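Residency diary, Hoekstra House
October, evening entry

The house committee met at nine this morning in the front office, with Mrs Liesbeth De Graaf in the chair. The heating for the east wing was the chief item. Mr Osvaldo Grasso reported that the boiler had been inspected and that the fuel account stands at 900 euros until the new quarter. It was agreed that the radiators in the upper corridor shall be turned on at six in the morning and off again at ten at night. Residents will be informed by letter.

I spent the remainder of the morning on the library register. The old catalogue lists 273 volumes on local history, of which 41 are marked as being on loan. Several of the borrowers left the house long ago. I have written to Mr Ebbe Strömberg, who kept the register before me, to ask whether any of the loans were settled in his time. The parish atlas is among the missing items and I should be sorry to lose it.

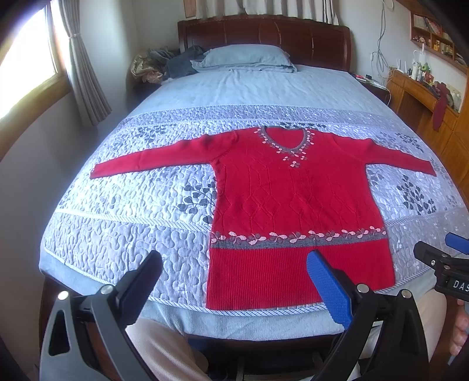
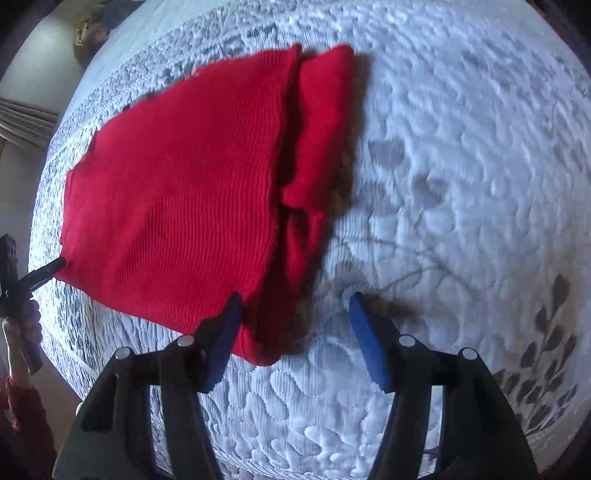
The afternoon was given over to the rules on winter storage, which have not been revised for a good many years. The present text allows each resident one trunk in the attic and makes no mention of shelves, although shelves were put up there last winter. Mr Joris Peeters has asked for a clear statement of what may be kept on them. My draft permits bedding and clothing only, clean and folded to lie flat. A knitted garment such as the red one, folded into a rough rectangle, would meet the rule as it stands. Coats are to remain on the rail. I have left the matter of suitcases open until Mrs De Graaf has given her view.

Tea was taken at four. Miss Veerle Van Hecke brought the proofs of the winter programme, which runs to five lectures and a concert. Two dates were wrong and have been corrected. The printer requires the final copy by noon tomorrow, and she will deliver it herself.

Letters sent: three. The key to room 98 has been returned to the office.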